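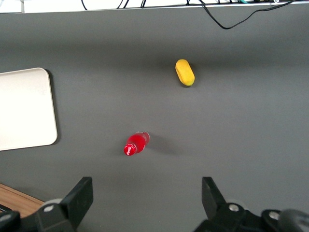 Chapter 6
Friction and Surfaces

Push a heavy box across a floor and it resists. That resistance is friction, a force that acts wherever two surfaces touch. It depends on the materials and on how hard they are pressed together.

Suppose a crate in the Erndale warehouse presses on the floor with a force of 200 newtons, and a push of 100 newtons just starts it moving. The ratio of the two – 0.5 – is the coefficient of static friction.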